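Personal Money, Evening Course
Handout 4: Bonds, and why people who own them are so hard to invite to parties
Session of May 13, 2023

Read this before the session if you can, or on the bus there if you can't. You will want a pencil and something that does percentages. The reading from Handout 3 (shares, dividends, the long and painful story of the Skidari prospectus) is assumed, though I've met enough classes to know what assuming is worth. 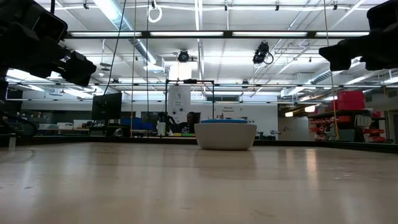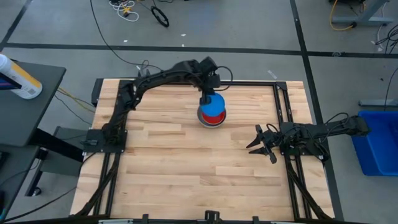
1. What a bond is

A bond is a loan that has been cut into pieces and given a smart name. Somebody wants money – a government, a water company, a firm that makes gaskets – and instead of going to one bank for all of it, they go to a great many people for a bit each. In return they promise two things. They will pay you interest on fixed dates, and on one particular date they will give you your money back.

If you buy a share, you own a sliver of the business and may go to the annual meeting and eat the biscuits. If you buy a bond you own nothing except a promise. You don't get a vote and you don't get the biscuits. You do stand ahead of the shareholders in the queue if the business goes under, and after some of those meetings that may seem the better bargain.

2. The words you need

Issuer. Whoever is borrowing.

Face value (also called par, or nominal). The amount that will be repaid at the end. For our class examples it is always 100, for the sake of everyone's arithmetic, mine included.

Coupon. The yearly interest, given as a percentage of face value. The word dates from when bonds were sheets of paper with little tickets along the edge, and you cut one off with scissors to claim your payment. The scissors have gone but the word has stayed.

Maturity. The date you get your face value back. Bonds are loosely called short, medium or long by how far off this is. Different books draw the lines in different places and defend them fiercely.

Price. What somebody will pay you for the bond today. This moves. Most of the rest of this handout is about how much that annoys people.

Yield. What you earn on the bond given the price you paid. See section 4, after a cup of tea.

3. Why the price moves

Take the Villier bond, which we'll use all evening. Face value 100, coupon 3 per cent, ten years to go. You buy it at 100. Every year it pays you 3, and at the end of year ten it pays you 100 as well. (Most real bonds split the coupon into two payments a year. Ours doesn't. Villier is a simple outfit.)

Now suppose that a week later rates in general have risen, and Fledau, a borrower every bit as respectable as Villier, is offering ten-year bonds at 100 with a coupon of 4 per cent. You decide you need your money and try to sell your Villier. Why would anyone pay you 100 for a bond paying 3 when the shop next door has one paying 4?

They wouldn't. They will take yours off your hands at a lower price, low enough that the discount makes up for the thinner coupon. With ten years left, that works out at a little under 92. You have done nothing wrong, Villier has done nothing wrong, and on paper you are down more than eight.

Turn it round. If Fledau had come along offering 2 per cent, people would have been keen on your 3, and you could have sold it for nearly 109. You would then have told your family about your instinct for the markets.

Write this somewhere you'll see it: when interest rates go up, the prices of existing bonds go down, and the other way about. I will ask for this again in September and half the room will tell me the reverse with great confidence.

4. Yield, in two sizes

Running yield is the easy one. Divide the yearly coupon by the price you paid and turn it into a percentage. Villier bought at 92:

3 divided by 92 = 3.26 per cent

It tells you what income you're getting on the money you put in. It leaves out the fact that you paid 92 for something that will hand you 100 at the end, so it undersells the bond. If you had paid 109, it would flatter it, by leaving out the nine you are going to lose by the time it matures.

Yield to maturity puts that back in. It is the single yearly rate that makes all the payments still to come, the coupons and the final 100, worth exactly today's price. Working it out by hand is a matter of guessing, checking and guessing again, and people used to do it for a living. You may use a spreadsheet. For Villier at 92 it comes to a shade under 4 per cent, as you'd expect from the Fledau example.

When a newspaper says "yields rose today", it means prices fell. When it says "bonds rallied", it means prices rose and yields fell. Some newspapers manage both in one paragraph and I keep a folder of them.

5. Length matters

A bond with one year left barely flinches when rates move. You'll have your face value back soon and can go and buy something better. A bond with 30 years left takes it very badly, because whoever buys it is stuck with the old coupon for decades.

Take two bonds, both with a 3 per cent coupon and both at 100. Rates go up to 4 per cent.

One year left: the price falls to just over 99.
30 years left: the price falls to between 82 and 83.

The borrower is the same, the coupon is the same, and the promise is as good as it was in the morning. People who bought very long bonds because somebody told them bonds were "the safe bit" have learnt this at some expense.

The proper measure for this is called duration, and we're leaving it for Handout 5. Anyone who looks it up beforehand does so at their own risk.

6. The ways it can go wrong

Default. The issuer doesn't pay. It's rare among solid governments and large dull companies, and less rare among the ones offering startling coupons. Treat a startling coupon as you would a very cheap used car.

Inflation. You get your 100 back, as promised, and it no longer buys what 100 used to buy. There are bonds whose payments are linked to inflation. They have their own oddities and are priced by people who have also thought of this.

Having to sell early. If you hold the Villier to maturity, the dip to 92 never costs you a penny in cash. If the boiler dies in year two, it does. Money you may need shortly doesn't belong in a ten-year bond, whatever the coupon.

Being repaid early. Some bonds are callable, meaning that the issuer can hand your money back before the date. They tend to do it when rates have dropped and you were rather enjoying yourself.

7. Single bonds or a fund?

A bond fund buys a large number of bonds and sells you a share of the lot. You get spread, so that one failed gasket maker doesn't spoil your retirement, and you can put in small amounts. You also pay a yearly charge, and you lose the thing many people liked best about a bond: the date. Most bond funds never mature. As bonds in the fund get old they are sold or repaid and new ones are bought, for ever, like a choir.

So "I'll just hold it until I get my 100 back" is a sensible remark about the Villier bond and a meaningless one about most funds. Please mark this in the margin. It causes more upset than anything else in the course.

8. Exercises

Do these in pencil. Answers will be gone through at the start of the next session, before the people who haven't done them have finished taking their coats off.

a) The Raju bond has a face value of 100 and a coupon of 5 per cent. You buy it at 104. Find the running yield. Say whether the yield to maturity will be higher or lower than that, and explain why in one sentence.

b) You have 1439 to invest and the Raju bond still costs 104 per 100 face value, sold only in whole hundreds. How many can you buy, what is left over, and what will your yearly income be? Ignore dealing charges, which in real life will not ignore you.

c) You own Villier bonds with a face value of 300, bought at 100 with ten years left. Rates rise overnight to 4 per cent. Using 92 as the new price, work out your loss on paper. Then write down how much cash you have lost if you simply hold on to maturity.

d) A friend says that a bond with 26 years left is safer than a share because "you always get your money back". Write a reply of no more than five lines. It should still be possible to be friends afterwards.

9. Before next time

Find one bond in the financial pages or on a dealing site and copy down its issuer, coupon, maturity and price. Government bonds are the easiest to find. Bring the price as it was on the day you looked, with the day written next to it. Last year we lost most of an evening to two people arguing over the same bond from different Tuesdays.

Handout 5 covers duration, bond ladders, and credit ratings. Bring the calculator again.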